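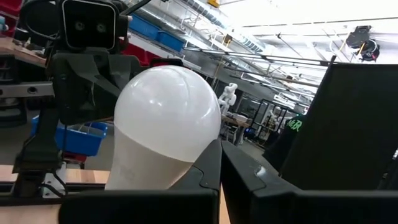

Item 14, replacement lamp: frosted globe, white plastic base. Storage bins on shelving behind.

Lighting and Storage Area Inspection
Building: Cunari, Unit 7
Date: Sunday, June 9, 2019
Inspected by: Neusa Guimarães
Previous inspection: March

Ratings: S = satisfactory, C = correct before next inspection, U = unsafe, take out of use, N = not checked.

SECTION A. OVERHEAD LIGHTING

1. All fixtures lit at switch-on: C
Fixture 20 was slow to start. Tried three times with the same result. Logged for the electrician.

2. Diffusers in place and free of cracks: S

3. No exposed conductors or open junction boxes: S
The open box noted in March over the east door now has a cover plate and four screws.

4. Light level at bench height, minimum 300 lux: S
Reading at the center bench was 362 lux with the blinds closed. No second reading taken at the shelf end.

5. Emergency fitting over exit, test button: C
Lamp came on but dropped out before the end of the test period. Battery is original. Replace the battery and repeat the full test.

SECTION B. LAMPS AND SPARES

11. Spares stored in original cartons: C
Two Azar lamps loose in the drawer under the bench. Cartons not found. Wrap them or discard them.

12. Wattage of spares does not exceed fixture label: S
Checked against the labels on the desk fixtures only.

13. Broken or failed lamps separated from good stock: U
Failed lamps were in the same drawer as the spares, unmarked. Removed during the inspection. A marked container is needed. Do not use an open trash can.

14. Globe and base of replacement lamp, visual check: S
Globe frosted, base tapered. Handle by the base when fitting. Screw thread and contact to be looked at separately before the lamp goes in, see 15.

15. Thread and center contact free of corrosion: N
To be done at fitting, power off at the breaker. The wall switch alone is not sufficient on this circuit.

SECTION C. SHELVING AND BINS

21. Shelving fixed to wall or floor: S
Puvden brackets, all bolts hand tight or better.

22. Heavy items on lower levels: C
Blue bins are on an upper shelf with a red bin on the level below. Color does not indicate weight here and the bins carry no weight labels. Label any bin over 20 lb and move it down.

23. Clearance between top of stored goods and fixtures, minimum 18 inches: S

24. Aisle clear to 36 inches: S
Measured 61 inches at the narrowest point.

25. Step stool available and in good order: C
One rubber foot missing. Pradska part, on order. Stool tagged out until fitted.

SECTION D. TABLES AND CORDS

31. Wooden table surfaces free of splinters and raised edges: S

32. Cords routed away from walkways: S

33. Power strips not connected in series: C
One strip plugged into another under the rear table. Unplugged at the time of inspection. Wall outlet required if both are to stay in use.

ACTIONS
Item 13 closes when the marked container is in place. Items 5 and 25 wait on parts. Items 1, 11, 22 and 33 by the next inspection. Item 15 to be initialed on this sheet by whoever fits the lamp.

Signed: N. Guimarães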